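Vedstead Chapel, Saturday walk-through before Sunday worship
June 2021

Front doors and ramp: OK. I swept the ramp myself and sang the whole way down, God is good!
Fire extinguishers (2): OK, tags checked in April.
Candle stands: FIX. One wobbles (the left one, again), so please don't light it.
Exit lights: OK.
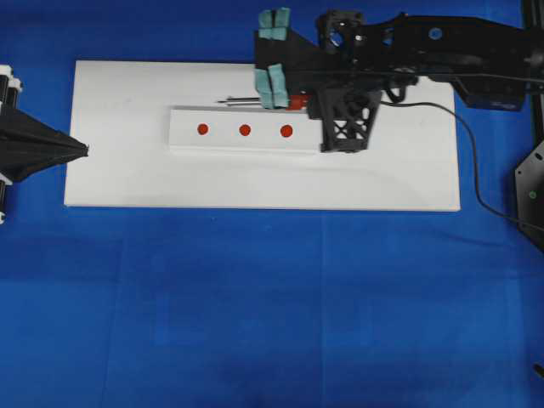 White board with three red dots, on blue.

Nursery outlets: OK, every cover is in place.
Balcony rail: OK, solid as a rock. I gave it a good shake and said a little prayer anyway.
Speaker cords: FIX. Still loose across the aisle by row 11, and I nearly went flying! Tape them down before the choir comes in.
Kitchen stove: OK, off at the wall.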